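Keeping Block Puzzles Whole (and Getting Them Back Together)

Last updated: July
148 shares | 10 comments

I've had a soft spot for interlocking block puzzles since I was small enough to chew on them, and at this point they have their own cupboard in the workroom. Most of what I know about looking after them came from doing it wrong first. I've lost pieces down a heating vent, I've sanded a bar until it rattled, and I once put an entire puzzle away with a piece from a different puzzle wedged inside it and didn't notice until Christmas.

So these are my tips, in no great order. They're mostly for the chunky colored kind that sits on a base, but a lot of it works for burrs and packing puzzles too.

Give yourself a dark surface

I used to do everything on the kitchen table, which is pale pine and covered in old knife marks, and I was forever losing track of the lighter pieces. Now I roll out a dark gray mat and do it all on that. Yellow, red, purple, green, they all jump right out at you. The black pieces are the trouble, of course! For those I keep a white dish towel folded up beside me and they go on that the second they come out.

Whatever you use, make it flat. A puzzle base that rocks even a tiny bit will drive you up the wall, and you'll start blaming the pieces for not lining up.

Build from the base up

If a puzzle has a base, start there. Set it down with the long side facing you and leave it that way. I put a bit of painter's tape on the underside, at the front, so I always know which way round I had it last time. Then the long bars, side by side, and push them in from the same end. After that come the pieces that bridge across, the ones that straddle the bars and hold them down. If a bridge piece won't sit, don't lean on it. Nine times out of ten one of the bars is a hair too far forward or back, and a nudge with one fingertip sorts it. 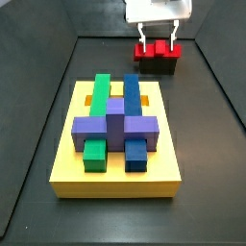
Color is your friend when you're writing the order down, too. I keep an index card with each puzzle and all it says is something like "green, blue, purple across, then red." I don't bother with drawings anymore. My drawings looked like somebody had sat on a box of crayons, and I could never tell which way up I'd been holding the thing. If there are two pieces of the same color, I write "long red" and "short red," and that's as fancy as it gets.

Write the card while you're taking the puzzle apart, by the way, then read it backward to put it together. I can't tell you how many evenings I've spent because I thought I'd remember.

Sticky pieces

Painted pieces get tight in humid weather. My workroom is over the garage and by July you can't get half of them apart without swearing. What works for me:

Put the puzzle in a dry closet overnight before you try anything else. Up to 2 days if it's really stuck. I know it's boring, but I've saved a lot of paint that way.

Rub a plain white candle stub along the sliding faces, then buff it with an old T-shirt until you can't feel the wax. You want hardly any. If you can see it, it's too much and it'll collect fluff.

Leave the sandpaper in the drawer! I mean it. A piece that's tight in July may well be perfect in winter, and once you've taken material off you can't put it back. The bar I ruined was from a Tulach puzzle I really loved, and it still slides out on its own whenever I tip the base.

For plastic ones I skip the wax altogether and wash them. It's nearly always hand grease and crumbs. Lukewarm water, a drop of dish soap, an old toothbrush for the slots and notches, and then stand everything on end to drain. The notches hold more water than you'd think, so give them a shake halfway through.

Pull straight

This is the one I nag my whole family about. When you lift a piece out, lift it straight up or slide it straight along. Wiggling it side to side feels like it's helping but it rounds off the corners, and after a while everything goes loose and sad. Hold the base down with one hand and take the piece by its two opposite sides with the other. If you've got stiff fingers (I do, mornings especially), a strip of that rubbery drawer liner gives you a lot more grip for no extra squeezing.

And set the piece down before you reach for the next one. I used to hold three or four in my left hand like a card player and that's how the heating vent got its share.

Somewhere to park the odd shapes

Long bars roll or slide about, crosspieces tip over, and the small blocks go wherever they please. I like having a little ledge or stand off to one side of where I'm working, close enough to reach and far enough that my elbow won't take it out. An L-shaped bookend is great for this. So is a short length of shelf bracket, or the lid of a shoebox propped on its edge if that's what you've got. Lean the tall pieces against the back and let the small ones sit on the bottom lip. 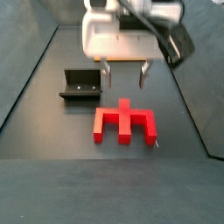
I keep mine on the left since I'm right-handed and I do my lifting with that hand, which leaves the left one free to tidy as I go. Try it on both sides for an evening and you'll know pretty quickly which one suits you. The main thing is to keep the spot right in front of you clear, so there's always room to put down whatever you just took out.

Boxes, bags and the dreaded mixed tub

If you do just one thing from this page, please get your puzzles out of the mixed tub. I had a tub. It was a very nice tub with a lid that clicked, and it took me most of a weekend to untangle what was in it.

What I do now is one zip bag per puzzle, with the index card in the bag facing out, and then all the bags standing up in a long box like files. Bases are usually too big for the bag, so they stack flat on the shelf above with a number on the tape underneath that matches the card. I bought a Foltano drawer set for the nicer ones and I'm happy with it, though the drawers are on the shallow side and my taller crosspieces have to lie down. A friend swears by the Viklund trays. I haven't tried them, so I can't say.

If a puzzle is small enough to store fully assembled, do that! Interlocking ones look after their own pieces when they're together. I put a wide rubber band around the whole thing, loosely, and not one of the old tan bands that go gummy and leave a line on the paint. The silicone kind is better.

Touching up chips

Corners chip. I keep a few little pots of craft paint and a really tiny brush, and I dab instead of stroke. One thin dab, let it dry all day, then another if it needs it. Keep paint off the faces that slide against each other, even if there's a bare patch bugging you. Paint has thickness and you'll feel it the very next time you put the puzzle together. I once gave a whole bar a fresh coat because it looked shabby - it didn't fit its slot again until I'd scraped the lot off.

Matching the color is hard, and I've stopped fussing about it. Yellow is the worst. If you can't get close, go a touch darker instead of lighter.

When a piece goes missing

Check the vacuum, check inside the couch, check the pockets of whoever's youngest. Then check your other puzzles, because that's where mine turn up. If it's gone for good, take the closest matching piece to a hardware store and look at the square dowel. Cut it a little long and trim it back a bit at a time, testing as you go. My Ravau set has a replacement block in bare wood and I've grown quite fond of it, so I never did get around to painting it.

I'm still trying to work out a decent way to store the big flat bases without them scuffing each other. At the moment it's felt between every one, and felt gets everywhere. If you've got something better, put it in the comments.

10 comments | 799 views

Related tips
How I label a drawer so the label stays put
Candle wax around the house: stuck zippers, squeaky drawers
Washing old plastic toys without wrecking the stickers
A dark mat for jigsaw people
What to keep in a small workroom cupboard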